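My second season with the Gavine team

November 2, 2020

I started to play basketball very late, when I was already a grown woman with a job and bad knees. Last year I joined Gavine, a small amateur team that plays in the Kurian gym near the river. We are not good, but this season we are less bad, and I want to write down a few things before I forget them.

The first game was against Grekum. They are taller than us in every position. Our coach, Vega Palacios, told us to stop looking at how tall they are and to run back after each shot. I ran back so many times that in the last quarter I could not feel my legs. 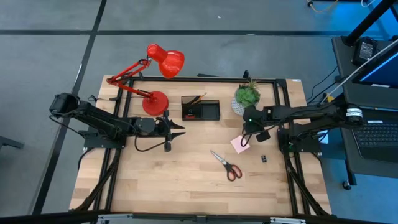

We lost by 2 points, with 43 on our side. In July we lost to the same team in a friendly game and it was so ugly that I do not want to write the score. So I went home almost happy, and I ate rice with eggs standing in the kitchen.

The person who changed our team the most is Ye-rin Ban. She plays point guard and she talks all the time, on defense, on offense, even during free throws. At first it made me nervous. Now when she is absent I feel like I play in the dark. She taught me to set a screen with my feet wide and to keep still until the contact comes. Before, I was always moving, and the referee called a foul on me each time.

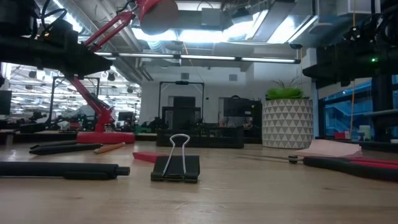
What I practice now

My left hand is still very weak. I dribble with it in the parking lot before work, and I wrote in my notebook that I want to make 2,000 shots from close to the basket before the new year. My husband thinks it is too much. Maybe he is right, but I like to have a number.

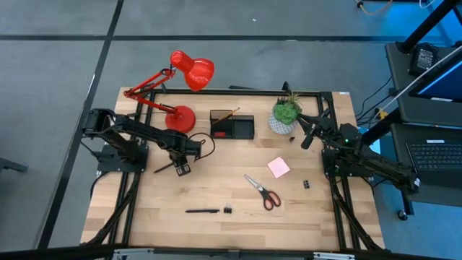 I also try to learn when not to shoot. Vega says I decide before the ball arrives, and then I don't see who is free in the corner. It is the same when I speak English, I prepare the sentence and I don't listen anymore.

The next game is away, against Skillero. I have never played in their gym, and Ye-rin says the rims are very hard there.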